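Right, I finished Trustlow last night. All of it. Thread, because I can't fit my grumbling into one post. Mild spoilers up to episode five, proper ones flagged.

1/ For anyone who missed the adverts: it's the new fantasy series that takes the old Bluebeard story and tells it from the point of view of the man's steward. Locked room, missing wives, big key. You know the bones of it even if you've never read the thing.

2/ My feed has spent a fortnight telling me it's a masterpiece. I went in wanting to be wrong about it. I'd say I was half wrong, and the half I was right about is the half everybody keeps quoting at me.

3/ Good stuff first. Romain Marchal as the steward, Vasseur, is very good. He has a way of listening at doors that made me nervous in my own flat. Episode three is nearly all him, walking through the house at night with one candle, and I'd watch that again tomorrow.

4/ The town of Damatville also looks great. Mud, washing lines, a market where people are really buying turnips. So many of these shows give you a village where everyone is standing about waiting for the hero to arrive.

5/ Now then. The "twist" on Vasseur's past. We're told in episode two that he came to the house as a boy. We're told again in episode four. By the time somebody finally says out loud who his mother was, I'd had it worked out for two hours and I'm usually hopeless at this.

6/ And why does every villain need a sad childhood now? Bluebeard worked for hundreds of years as a rich man who killed his wives. I don't need the flashback with the drowned dog. I don't feel sorry for him, and I'm not convinced the writers do either.

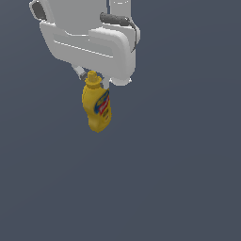

mustard, mid-air

7/ The pacing. Each episode says 40 minutes and feels like a wet bank holiday. There's a whole plot about a bishop who wants the mill. He gets the mill. It's never mentioned again.

8/ I've seen people say it's "slow because it trusts the audience". Maybe. I think it's slow because there was a film's worth of story and somebody had signed off on a series.

9/ SPOILERS FOR THE END, skip to 12 if you care.

10/ So the locked room is empty. Fine, bold choice, I sat up. Then the youngest wife finds a second locked room behind it, and that one has everything in it you thought the first one would. What was the point of the empty one, then? I rewound it in case I'd missed a line. I hadn't.

11/ And Vasseur swallowing the key. I've read three very long posts on what that means. My guess is it looked good in the trailer, which came out in November and had the whole thing in it anyway.

12/ End of spoilers, you can come back.

13/ Somebody asked about the book. It's by Bollitz and I haven't read it, so there may well be chapters that make sense of the bishop. I'm told the steward hardly speaks in it, and I can't picture how that would work, though I'd probably like it more. It's on order at the library. I'm number 20 in the queue.

14/ The music is fine. The wigs are not.

15/ One thing I will defend it on: the wives. They get names, they get jokes, two of them can't stand each other. The dinner in episode five where they compare what he promised them is the best writing in the show, and it lasts about 3 minutes before we're back with the bishop.
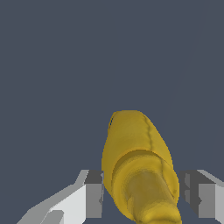 Do you need to know the old story before you watch it?
Knowing it probably makes things worse. The show explains the key, the room and the rule about the room at least twice each, so you'll be fine going in cold, and you might even enjoy the wait more than I did.

16/ Got a few replies saying I "don't like fantasy". I've watched every fairy tale remake going, including the one with the singing wolf. I like them. I'd like them more if they stopped telling me how dark they were every ten minutes.

17/ Also seeing talk of a second series already. About what? Nearly everyone's dead or has left Damatville on a cart. I suppose there's the cart.

18/ If you're on the fence: watch one, three and five. Read a summary of the rest. You'll lose the mill and a lot of fog.

19/ Will I watch the second series if they make it? Yes, for Marchal, and I'll complain all the way through. Mute me now.

20/ Correction to number 5, it's episode one where they first mention him arriving as a boy, so it's even longer. Thanks to the person who checked. Going to bed.

2022-12-17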